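Apprendre à un robot à mettre la table
Dossier pour les jeunes lecteurs, à partir de 9 ans
Publié le 16 juil. 2020
Rubrique : Robots et automatismes

L'atelier Clomunau réunit chaque été des élèves de l'école élémentaire et du collège autour d'un projet de robotique. Cette année, le projet s'appelle Casado. Il porte sur une tâche que tous les enfants connaissent : mettre la table, puis la débarrasser. Le présent dossier explique comment les élèves travaillent, quels outils ils emploient et pourquoi une tâche aussi simple demande autant de préparation. Les mots difficiles sont expliqués à la fin.

Une tâche facile pour toi, difficile pour une machine

Quand tu prends une fourchette dans l'égouttoir, tu ne réfléchis presque pas. Tes yeux la repèrent, ta main s'avance, tes doigts se referment au bon moment. Si la fourchette glisse un peu, tu serres davantage. Tu as appris tout cela quand tu étais très petit, en essayant de nombreuses fois.

Un robot ne possède pas cette expérience. Il reçoit des images, c'est-à-dire de très grands tableaux de points colorés, et il doit en tirer une décision : avancer, tourner, ouvrir, fermer. Rien ne lui indique au départ qu'une assiette est un objet et que le reflet sur son bord n'en est pas un.

Pendant longtemps, les personnes qui programmaient les robots écrivaient chaque mouvement à l'avance. Cette méthode convient très bien dans une usine, où les pièces arrivent toujours au même endroit. Dans une cuisine, l'assiette est un jour à gauche, un jour à droite, et quelqu'un a déplacé l'égouttoir. Il faut donc une autre méthode.

Montrer au lieu de programmer

La méthode étudiée à l'atelier s'appelle l'apprentissage par démonstration. Un élève exécute la tâche lui-même, mais sans se servir directement de ses doigts. Il tient une pince munie d'une poignée. Cette pince a deux doigts noirs qui s'ouvrent et se ferment, comme ceux que portera le robot. Une caméra fixée sur l'outil enregistre tout ce qui se passe devant les doigts.

L'enregistrement d'une tâche complète, du début à la fin, porte le nom de démonstration. Les élèves du projet Casado se sont fixé un objectif de 900 démonstrations pour l'été. Ce nombre peut paraître élevé. Il s'explique par la nature même de l'apprentissage : le programme compare un grand nombre d'exemples et cherche ce qu'ils ont en commun.

Le poste de travail

Le poste principal de l'atelier est une table en bois clair. Un set de table à rayures, une assiette blanche et un égouttoir à couverts en fil métallique noir composent l'essentiel du matériel. Les fourchettes y sont rangées debout, le manche vers le haut, afin que la pince puisse les saisir par la partie la plus facile à serrer.

Le métal des couverts et le bord de l'assiette renvoient la lumière. Ces reflets changent de place dès que la caméra bouge, et le programme doit apprendre à ne pas s'y tromper. Les grilles posent une autre difficulté : on voit à travers, mais la pince ne peut pas passer à travers.
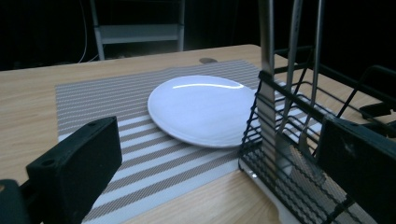 Le déroulement d'une démonstration

Les élèves travaillent par équipes de 3. Le premier tient la pince, le deuxième surveille l'enregistrement sur l'ordinateur et le troisième remplit la fiche. Les rôles changent après chaque série.

Étape 1. Préparer la table. L'équipe place les objets selon la fiche du jour. Les positions ne sont jamais exactement les mêmes d'une série à l'autre.

Étape 2. Annoncer la tâche. L'élève qui remplit la fiche lit la consigne à voix haute, par exemple : « Prendre une fourchette et la poser à gauche de l'assiette. »

Étape 3. Vérifier l'ouverture. Les deux doigts de la pince doivent être ouverts avant le départ.

Étape 4. Exécuter le geste. L'élève avance lentement, sans à-coups. Il garde l'objet visible entre les doigts aussi longtemps que possible.

Étape 5. Relâcher et reculer. La pince s'ouvre, puis s'éloigne de l'objet avant la fin de l'enregistrement.

Étape 6. Noter le résultat. La fiche comporte trois cases : « réussi », « à revoir » et « interrompu ». Une démonstration manquée n'est pas effacée. Elle est classée à part et sert aux discussions du groupe.

Ce que voit la pince

La caméra accompagne la main, et non la tête de l'élève. Le point de vue est donc très bas et très proche de la table. Il surprend souvent les nouveaux participants, qui s'attendent à retrouver ce que voient leurs propres yeux.

Les deux doigts restent présents dans l'image, et cette présence est utile. Le programme peut mesurer l'écart entre eux et situer l'objet à saisir par rapport à cet écart. Si la fourchette se trouve trop à droite, il faut déplacer la pince vers la droite avant de la fermer. Quand une surface est unie, le programme dispose de peu de repères. Un coin de set de table, un changement de couleur ou les veines du bois l'aident à comprendre dans quel sens l'outil se déplace.

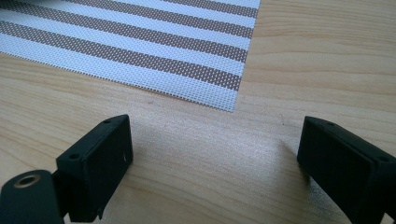 Les élèves apprennent également à tenir compte des ombres. Une ombre a une forme et un bord, comme un objet, mais elle ne peut pas être saisie. Un enfant de trois ans le sait déjà. Un programme doit rencontrer de nombreuses ombres, sous des lumières différentes, avant de cesser de les confondre avec autre chose. Pour cette raison, le règlement de l'atelier prévoit que l'éclairage soit modifié d'une série à l'autre et que ce changement soit inscrit sur la fiche.

De la démonstration au robot

À la fin de chaque journée, les enregistrements sont copiés sur l'ordinateur de l'atelier. Un logiciel nommé Rasum les découpe en petits morceaux et vérifie que rien ne manque. Il signale les passages flous et ceux où la pince est restée immobile trop longtemps. Lors de la première semaine, Rasum a accepté 103 démonstrations.

Vient ensuite l'entraînement. Le programme regarde une image et propose un mouvement. Sa proposition est comparée au geste que l'élève a réellement effectué. Si les deux sont éloignés, le programme se corrige un peu. L'opération est répétée un très grand nombre de fois, et l'ordinateur y consacre la nuit entière.

Le programme est enfin confié au bras robotisé, que les élèves ont baptisé Fatden. Le bras porte des doigts de la même forme que ceux de la pince à main. Le programme retrouve ainsi, devant lui, des images semblables à celles qu'il a étudiées. Les essais avec Fatden ont lieu en présence d'un adulte, et chacun se tient derrière la ligne tracée au sol.

Les erreurs font partie du travail

Un robot qui a bien appris peut tout de même se tromper. Il peut fermer ses doigts trop tôt, saisir le bord de l'égouttoir à la place d'un manche ou déposer la fourchette de travers. Le groupe étudie alors les enregistrements pour trouver ce qui manque. Si presque toutes les démonstrations montrent l'égouttoir à droite, le robot aura du mal lorsque celui-ci sera placé à gauche. L'équipe prépare dans ce cas une nouvelle série, consacrée à cette situation.

Ce travail ressemble à celui d'un enseignant qui relit les exercices de sa classe et s'aperçoit qu'une leçon n'a pas été assez expliquée.

La rencontre de fin de projet

Le projet s'achève par une rencontre amicale entre 13 équipes. Chaque équipe présente une courte tâche qu'elle a enseignée à Fatden. Le jury examine la régularité du geste, la qualité des fiches et la clarté des explications données au public. La vitesse n'est pas notée. Les équipes peuvent présenter un essai qui a échoué, à condition d'expliquer ce qu'elles en ont compris.

À essayer à la maison

Il est possible de découvrir une partie de ces difficultés sans robot. Demande l'accord d'un adulte, puis prends une pince de cuisine à bouts arrondis, une cuillère et un gobelet en plastique.

Pose la cuillère sur la table et essaie de la placer dans le gobelet avec la pince.
Recommence en fermant un œil. Est-il plus difficile de juger la distance ?
Demande à un camarade de te guider par la voix pendant que tu gardes les deux yeux fermés. Il ne peut dire que « avance », « recule », « à gauche », « à droite », « monte », « descends », « ouvre » et « ferme ».
Écris sur une feuille les indications qu'il a fallu donner. Change ensuite la cuillère de place et relis la même liste sans rien modifier.

La liste ne fonctionnera sans doute plus. Essaie de trouver quelles indications il faudrait changer.

Les mots à retenir

Apprentissage par démonstration : méthode qui consiste à montrer une tâche à une machine au moyen de nombreux exemples.

Démonstration : enregistrement complet d'une tâche, depuis la position de départ jusqu'au moment où la pince s'éloigne.

Entraînement : période pendant laquelle le programme étudie les exemples et se corrige.

Pince : outil à deux doigts qui s'ouvrent et se ferment pour saisir un objet.

Série : groupe de démonstrations réalisées avec la même consigne et le même éclairage.

Informations pour les familles et les enseignants

Les fiches vierges utilisées pour le projet Casado peuvent être demandées à l'accueil de l'atelier Clomunau. Les classes qui souhaitent assister à un essai sont priées de s'inscrire à l'avance, en précisant l'âge des élèves et le nombre d'accompagnateurs.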